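Mandberg Workshop Stool, tall model

We've had a lot of stools through the building over the years, and the Mandberg is the first one that people go looking for when someone else has wheeled it off. It's a plain round seat on a gas lift, with a foot ring you can set at any height you like - and it stays there! The seat pad is 40 cm across and firm without being hard, so you can perch on it for a whole afternoon of soldering or marking up drawings and still get up in one piece. 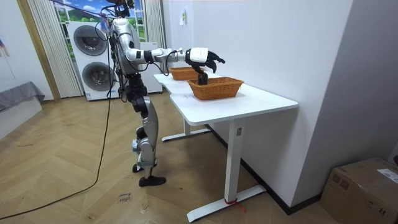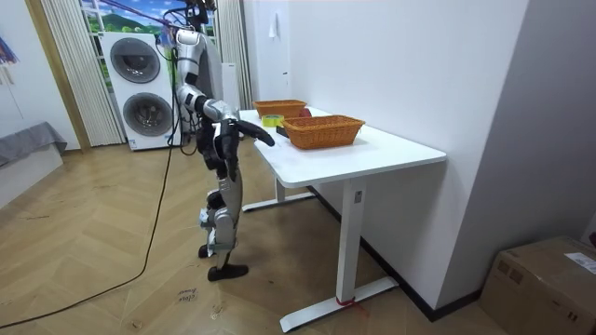 White desk, wicker basket

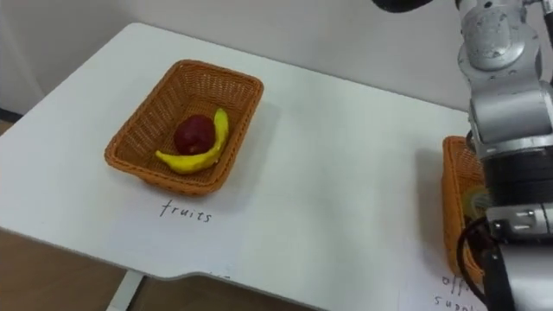
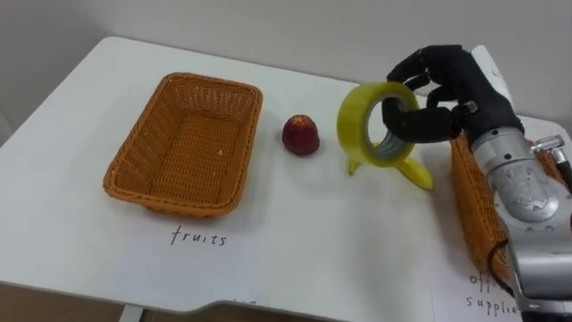

Skistero Hall - Furniture and Fittings Team

The tall model suits benches and standing desks. There are 5 castors with soft tyres, which roll nicely over cable covers and don't mark vinyl. Glides can be fitted in their place if you'd like it to stay put (ask for the Fornudent set, the older ones are too narrow).

Height: adjusts with the lever under the seat
Seat: 40 cm, wipe-clean cover in grey or dark green
Base: black, five-pointed
Stock code: 613

Covers come off with a zip and can be washed at 30 degrees, though I'd let them dry flat. Spare covers and foot rings are kept in the Murthy store, next to the lamp parts. Green is running low until the next delivery in May.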